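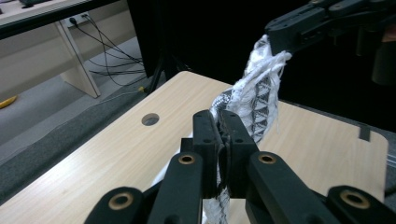
What should a home builder spend money on first when putting together a two-arm setup for handling cloth? The grippers, and inside the grippers, the pivots. Motors, cameras and software can all be replaced later without taking the machine apart. A sloppy linkage gets built into every measurement you take from then on.

My view is a minority one in the shared workshop where I rent a bench. The common advice there is to print the whole gripper, run it until something breaks, and strengthen whatever broke. That works for rigid objects. A printed jaw with play in it will still hold a block, since the block pushes back and takes up the slack. Fabric does not push back. A thin cloth held between two flat fingers shows every bit of play in the mechanism as a slip, a skewed fold, or a corner that comes out when the second arm starts to pull.

The linkage I settled on has four arms fanned out below a pair of flat fingers, with a brass bushing in each arm. The first version, which I called Ovden after the street the workshop is on, had plain holes and steel screws for pivots. After 300 cycles the holes had gone oval and the fingertips no longer met squarely. They touched at the bottom and gaped at the top. I compensated by raising the closing force, which bent the arms, which I then compensated for in software. By February I had a calibration table that described one particular worn gripper on one particular day.

The brass version is Zirberg. It has passed 500 cycles on the same pair of fingers and the tips still close flat. I have not changed the motor or the controller. The extra cost was small compared with what I had already spent on a better motor for Ovden, a purchase I regret.

A fair objection is that bushings need to be pressed in straight, and most of us do not own an arbor press. I used a drill press with the power off and a short length of rod in the chuck to push each bushing home. Two went in crooked and I reprinted those arms. Anyone with a bench vise and some patience can do as well. Ream after pressing, never before, and use shoulder screws if you can get them. A threaded screw through a brass bushing is a small file.

The second point I would argue is the choice of test material. People practice on a folded dish towel. A towel is thick, heavy and forgiving, and it stays where it is put. It also hides failures, because a thick fold fills the gap between badly aligned fingers. I would start with something thin and light, preferably with a strong regular print. Black zigzags and triangles on a white ground do a job that plain cloth cannot: when the fabric twists between the two grippers, the bands twist with it, and you can see at a glance which side is turning. On plain white I had to work it out from the folds, and I was wrong often enough to waste an evening chasing a wrist error that belonged to the other arm.

Frayed edges are worth keeping too. Hemmed samples gave me better results, and they were misleading results. Household cloth has loose threads, and loose threads find their way into pivots. If a gripper cannot live with them, better to learn it early.

Third, the table. There is a habit of treating it as furniture. Kramer, the previous bench project at the workshop, was a single arm bolted to a folding table, and its position error was mostly the table. Mine is an ordinary office-type top with a light wood-grain surface. It is stiff enough, though I would choose a matte finish if I were buying again. Reflections confuse a camera looking for the edge of a white cloth, and moving the lamp only moves the problem to another part of the surface.

Where I part ways with the purists is on force sensing. Several people whose builds I respect hold that two-arm cloth work is pointless without a sensor in each wrist. I think that is correct for a finished system and premature for a first one. Motor current tells you enough to stop before something tears, provided the linkage friction is low and constant, and that takes us back to the bushings. With Ovden the current readings were useless, since friction in the worn holes swamped the signal. With Zirberg I can set one stop threshold and leave it alone. Sensors can go on Pastell, the next version, once there is a mechanism worth measuring.

Pastell will keep the same arms and the same brass. The fingers will change: 8 mm wider, with a replaceable face held on by two screws so that I can try rubber against bare plastic without rebuilding anything. I expect rubber to grip better and release worse - release is the half of the problem that gets less attention than it should. A gripper that will not let go of a light cloth drags it out of position on the way up, and all the careful placing before that is lost.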